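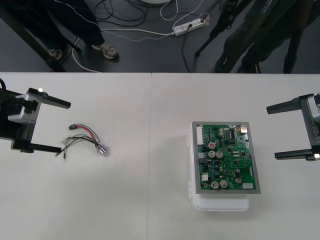 Zwei Platten in Weiß, Stoß in der Mitte.

Grutano Arbeitstisch, Ausführung Doppelplatte
Hersteller: Seixas
Lieferung ab Lager Zetudport

Kurz vorweg: Preise stehen im Warenkorb, nicht hier. Die ändern sich beim Gestell gerade öfter, und wir kommen mit dem Nachpflegen nicht hinterher. Wer ein Angebot mit Fracht braucht, bitte mit Postleitzahl anfragen.

Worum es geht
Tisch für Werkstatt, Prüfplatz, Packplatz, Nähzimmer, Schule. Gestell und Platten werden getrennt bestellt und getrennt geliefert. Platten kommen immer paarweise, auch beim Nachkauf. Einzeln gibt es sie nur als Ersatz, und dann bitte mit Foto der alten Platte, wegen dem Farbton. Weiß ist nicht gleich Weiß, das alte Grutano-Weiß war eine Spur wärmer. Nebeneinander sieht man das.

Daten
Länge gesamt: 2000 mm, beide Platten montiert
Arbeitshöhe: 87 cm mit den normalen Füßen
Gestell: Stahl, pulverbeschichtet, grau oder schwarz
Platte: Weiß, Lichtgrau oder Buche, Oberfläche matt
Kante: umlaufend, leicht gerundet
Befestigung: von unten, Schrauben liegen bei
Aufbau: zu zweit

Höhe
Die normalen Füße passen für stehende Arbeit mit mittelgroßen Leuten. Für Sitzplätze bitte die kurzen Füße dazubestellen, die sind nicht im Karton. Kommt jede Woche als Reklamation rein – steht jetzt auch fett in der Auftragsbestätigung. Höhenausgleich ist bei beiden drin, reicht für einen normal schiefen Werkstattboden. Für Gefälle zum Bodenablauf reicht er nicht.

Der Stoß in der Mitte
Häufigster Anruf überhaupt. Ja, man sieht eine feine Linie, wo die Platten aneinanderliegen. Bleibt so. Wer sauber ausrichtet, bleibt beim Wischen mit dem Lappen nicht hängen. Papier schreibt sich darüber etwas holprig, Schreibunterlage drauf und gut. Bitte kein Silikon rein. Das zieht Staub, wird grau, und wenn die Platte mal getauscht werden muss, bekommt man sie nur mit dem Messer wieder auseinander. Es gibt ein Dichtband von Steltance, selbstklebend, wird vor dem Verschrauben an eine der beiden Stirnseiten gesetzt. Hält Staub und Krümel raus. Wasser auf Dauer nicht.

Warum überhaupt geteilt? Treppenhaus. Die durchgehende Platte hatten wir lange im Programm, ging kaputt auf dem Transport oder kam nicht um die Ecke. Zwei halbe trägt man einfach hoch. Und wenn auf einer Seite ständig geschraubt und gebohrt wird, tauscht man eben das Paar Jahre später oder dreht die schlechtere Hälfte um. Die Unterseite hat die gleiche Beschichtung wie oben, nur die Bohrlöcher sind dann sichtbar. Stopfen dafür im Zubehör.

Aufbau
Gestell auf den Kopf, Querholme einstecken, Schrauben nur ansetzen. Dann umdrehen. Erst wenn das Gestell steht und nicht mehr wackelt, alles festziehen. Beide Platten auflegen, am Stoß bündig schieben, mit der Hand drüberfahren. Von unten verschrauben, in der Mitte anfangen und nach aussen arbeiten. Akkuschrauber auf kleiner Stufe. Wer Vollgas gibt, dreht durch, und das Gewinde in der Platte ist hin.

Die Anleitung im Karton ist neu gezeichnet, Tegan Goodwin hat sie überarbeitet. In der alten war Schritt mit den Querholmen spiegelverkehrt. Falls noch eine alte drinliegt: wegwerfen, neue gibt es per Mail.
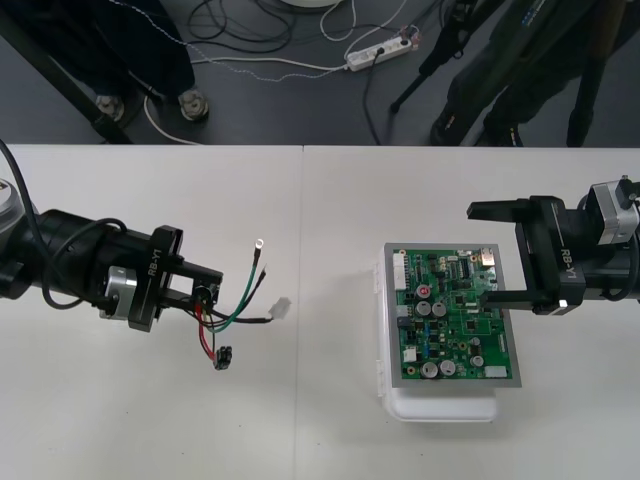

Reinigen mit Wasser und etwas Spülmittel, nachtrocknen, fertig. Kein Scheuerschwamm, auch nicht die weißen Schmutzradierer, die machen auf matt glänzende Flecken. Filzstift geht mit Spiritus meistens weg, Kugelschreiber schlecht. Lötkolben immer in den Ständer. Brandflecken sind kein Garantiefall, auch wenn sie klein sind. Für heisse Sachen eine Unterlage nehmen, welche, ist uns egal.

Belastung
Gleichmäßig verteilt kein Problem mit normalem Werkstattkram. Schraubstock bitte nur über einem Bein montieren und die Gegenplatte verwenden. Nicht in die Mitte, nicht auf den Stoß. Nicht draufstellen. Standbohrmaschinen und alles, was dauerhaft rüttelt, gehört auf den schweren Tisch, siehe dort.

Zubehör
Kurze Füße, Paar oder Satz
Rollen, zwei davon mit Bremse
Kabelwanne für hinten, zum Einhängen
Lochblechrückwand, nur zusammen mit den Pfosten
Steckdosenleiste für unter die Platte
Dichtband Steltance
Stopfen für Bohrlöcher, Weiß und Grau
Ablage unten, durchgehend

Die Kabelwanne passt nicht zusammen mit der Lochblechrückwand. Wir wissen es. Seixas arbeitet dran, neuer Halter ist für Mai angekündigt. Bis dahin Klettband unter die Platte, klappt auch.

Lieferung
Spedition, frei Bordsteinkante. Der Fahrer trägt nicht hoch. Bitte Telefonnummer angeben, die er wirklich erreicht, er ruft vorher an. Gestell und Platten kommen manchmal nicht am gleichen Tag. Kartons gleich öffnen und Ecken ansehen, Schäden auf dem Lieferschein vermerken lassen. Später gemeldet wird es mühsam für alle.

Verkauft haben wir von dem Tisch bisher fast 2000 Stück, Ersatzteile sind also da. Auch für die älteren Gestelle mit den runden Beinen, nur die Fußkappen dazu sind knapp.

Rückgabe
Unmontiert und im Originalkarton kein Problem. Angeschraubte Platten nehmen wir nicht zurück. Sondermaße auch nicht.

Farbmuster
Handtellergroß, kostenlos, im Brief. Bitte die gewünchte Farbe dazuschreiben, alle drei auf einmal geht auch.

Fragen zu Sondermaßen und Stückzahlen an Nivaldo Batista, am besten schriftlich mit Skizze. Handskizze reicht, Maße in Millimeter. Telefon ist vormittags besetzt, nachmittags meistens auch, aber Rückruf kommt.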